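News > Fendby > Out and about
September - by Keyvan Nouri - 1 min read

The Fendby early walks are back, and I can't wait! We meet at 7 am by the Kazmi gate and go up to Sirkero and down again, 300 steps each way.
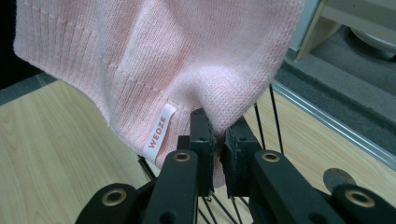 Last year 50 of you came along, which was a joy - do bring a neighbour this time. The lower path has been cleared at last, so we can finish by the river with tea and buns.

Mornings are getting nippy, so wrap up.

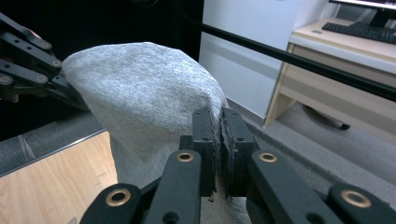

Soft grey knit, good for chilly starts

Dogs welcome on leads.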